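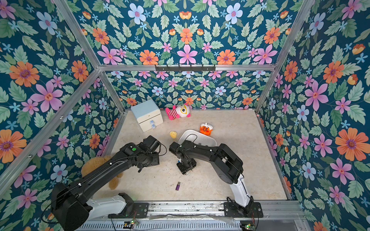
Fig. 1. Both arms over the workspace, with the white tray and a purple USB drive between them.

So my part of the project was the planner, which I called Osarum (Adeel Bukhari did the perception side and let me borrow his logging scripts, thank you!!). It decides which arm goes for which drive, and it checks the two paths against each other before anything moves. My first version replanned on every new detection and got stuck arguing with itself, so now it waits for 8 matching detections first.

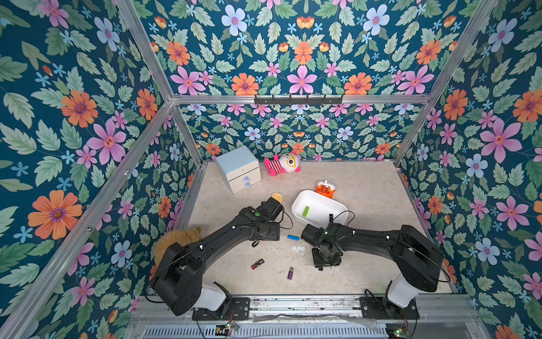 Why not plan for both arms at once?
It was too slow on our machine. A joint plan took 947 ms and planning one arm at a time took 164 ms, so I went with turns.
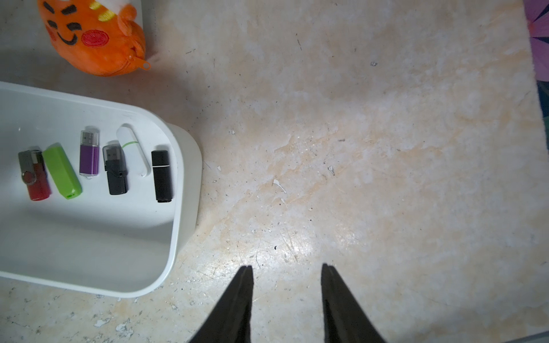 Fig. 3. Wrist view, USB drives lined up in the tray.

I still want to clean up the grasp angles before April.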